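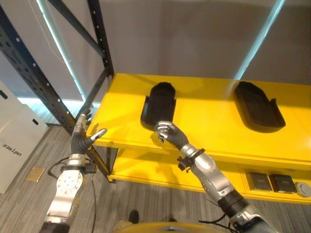 Ticket: Declercq mailbox rental, packages logged but no pickup notice
Status: open, waiting on Lullero
Store: Hemard Pack & Mail, front counter

Hi again, me from the front counter. Adding everything to one ticket so you folks don't have to dig through my emails (sorry about the pile of them).

Short version: when we scan in a package for a mailbox customer, Proltonar is supposed to text them. For most boxes it does. For box 448 it doesn't, and the customer has now driven over twice on a hunch and found stuff waiting. She's been very nice about it, but still!

What I tried so far:

Turned texts off and back on in her profile. No change.

Deleted her cell number and typed it in fresh, no dashes. The test text went through right away and I got all excited. Then I scanned in her next package and nothing.

Switched her to email only. The test email arrived, the package email didn't.

Rebooted the counter computer and the scanner. Same thing, plus I had to set up the label printer again, thanks for that.

Scanned one of her packages at the back station instead. Also nothing, so I'm pretty sure it isn't my scanner.

November update: I went through the package log and found 12 entries for her marked "held, no notice." I never picked that! The only place I can find that wording is under the vacation hold setting, and her hold shows as ended. When I open the hold page it still has the old start date sitting there, grayed out, and I can't clear it. Box 451 had a hold too and is fine, but that one was set up after the last update.

So could somebody at Lullero please clear the old hold from your end? And maybe check whether other boxes have the same leftover date. I can't search for it from my login, the report quits at 2,000 lines and ours is way longer than that.

For now I'm calling her myself whenever something comes in. I'm at the counter until 2 if you need me to scan a test package while you watch.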